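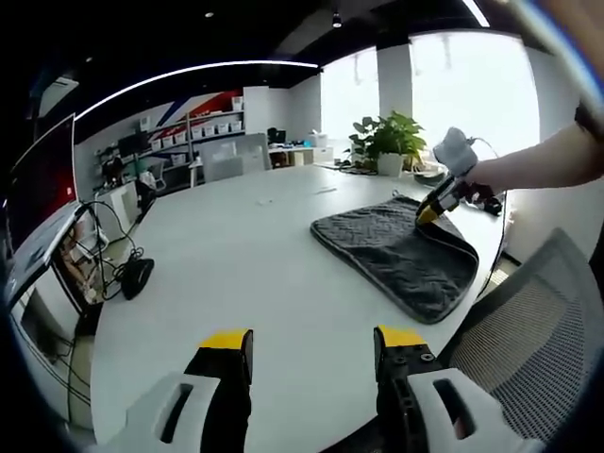

Quilted towel on a shared table, fold or leave flat?

stellan_a
12/06/2019
Stellan Amundsen here, second floor. The gray quilted one keeps getting left out on the big white table. I fold it in thirds, border facing out. Anyone do it differently?

trekia78
Thirds leaves a ridge in the quilting. Fold in half, then half again.

gusthorpe
Disagree. Halves come out too thick for our bins. Mine has been in thirds since February and there's no ridge.
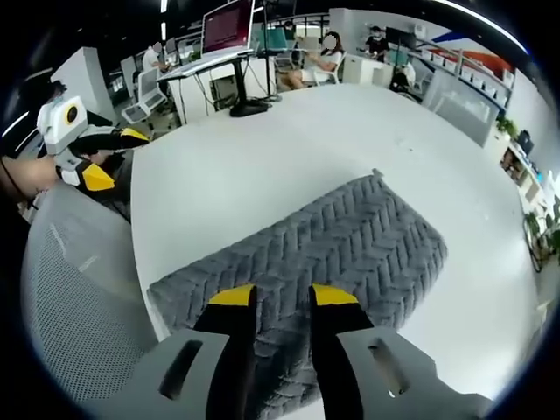
Chunky knit is another matter. I lay that flat and never fold it.

trekia78
Flat takes up half a shelf. I roll knits.

stellan_a
Rolling stretched mine. Thirds for the towel, then, and I'll keep the knit flat.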